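Drying washing in the living room without a tumble dryer?

Bianca Furtună
9/1/21
We've just moved to Drovilwood and there's no garden, so all the laundry has to dry in the lounge. It takes ages and I do worry about damp. Any tips, please? 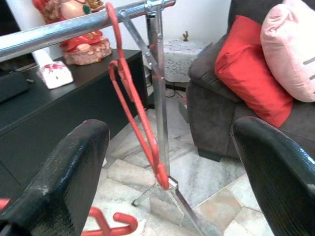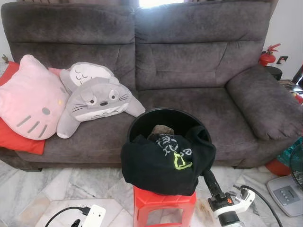
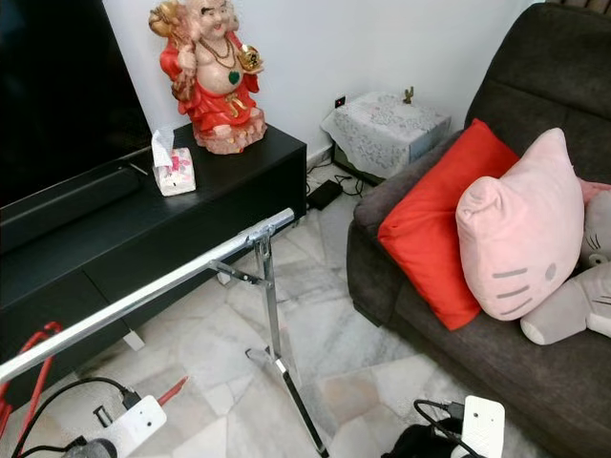
2 replies

Georges Obeidat
Welcome to the area, Bianca! I'd put one more spin on at 1000 before hanging, leave a window ajar and keep the rack well away from the sofa (mine used to smell terribly until April came round). A little dehumidifier helps no end too, if you can stretch to one.

Lencho
get a heated airer, mine was 70 quid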